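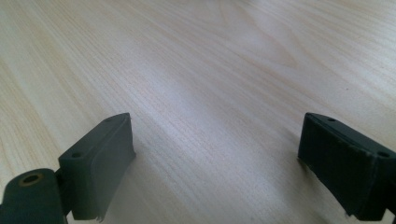
Rukhsana Bugti meint, man könne sich das ganze Kapitel sparen: Ein Tisch sei ein Tisch, und wer ihn jeden Abend feucht abwische, habe genug getan. Bei lackierten Platten mag das stimmen. Für die Platte der Serie Javusmont gilt es nach unserer Erfahrung nur zur Hälfte, deshalb folgt der Abschnitt trotzdem.

5. Oberfläche prüfen, reinigen und nachbehandeln

5.1 Vor der ersten Benutzung

1. Schutzfolie abziehen und die Platte bei Tageslicht schräg von der Seite ansehen. Unter einer Deckenlampe sieht fast jede Tischplatte makellos aus.
2. Mit der flachen Hand einmal längs und einmal quer zur Maserung streichen. Raue Stellen mit einem Streifen Malerkrepp am Rand markieren, nicht mit Bleistift.
3. Die Platte 3 Tage offen stehen lassen, bevor Tischdecken oder Schreibunterlagen daraufkommen. Im Beiblatt des Ölherstellers ist von einer Nacht die Rede. Darauf würden wir uns nicht verlassen.

Hinweis: Helles Holz spiegelt bei flach einfallendem Licht, und die Maserung ist dann stellenweise kaum zu erkennen. Das ist kein Mangel und kein Grund für eine Reklamation. Erst den Blickwinkel wechseln, dann urteilen.

5.2 Tägliche Reinigung

1. Krümel und Staub mit einem trockenen Baumwolltuch abnehmen.
2. Mit einem nebelfeuchten Tuch in Richtung der Maserung nachwischen.
3. Sofort trockenreiben.

Achtung: Keine Mikrofasertücher, auch keine, auf denen »für Holz geeignet« steht. Geeignet sind sie vermutlich für die Werbung. Auf geölten Flächen tragen sie mit der Zeit das Öl ab.

Essig, Backpulver und Zahnpasta gehören nicht auf die Platte. Die Tipps dazu halten sich hartnäckig, wir haben noch keinen gesehen, der mehr genützt als geschadet hätte.

5.3 Flecken und Wasserränder

1. Den Fleck trocknen lassen, mindestens 60 Minuten. Auf nassem Holz lässt sich nicht beurteilen, was bleibt.
2. Mit Schleifvlies ohne Druck in Faserrichtung über die Stelle gehen, dabei etwas über den Rand des Flecks hinaus arbeiten.
3. Schleifstaub restlos entfernen.
4. Pflegeöl Prerkero dünn auftragen, 7 Minuten einziehen lassen, Überschuss mit einem fusselfreien Tuch abnehmen.

Die nachbehandelte Stelle ist zunächst dunkler als ihre Umgebung. Ob sie sich ganz angleicht, können wir nicht versprechen. Wer es genau haben will, behandelt die gesamte Platte.

Achtung: Ölgetränkte Lappen können sich selbst entzünden. Im Freien ausgebreitet trocknen lassen oder in einem verschlossenen Metallbehälter mit Wasser aufbewahren, niemals zusammengeknüllt in den Hausmüll geben.

5.4 Standort

Nicht direkt vor den Heizkörper stellen, Abstand etwa 60 cm. Untersetzer, Vasen und Lampenfüße gelegentlich versetzen, sonst zeichnen sie sich als helle Flächen ab: Unbedecktes Holz dunkelt im Tageslicht nach, auch hinter Fensterglas. Sogenannte UV-Öle verzögern das. Verhindert hat es bei uns bisher keines.

Filzgleiter vor dem Aufstellen anbringen, siehe Abschnitt 3.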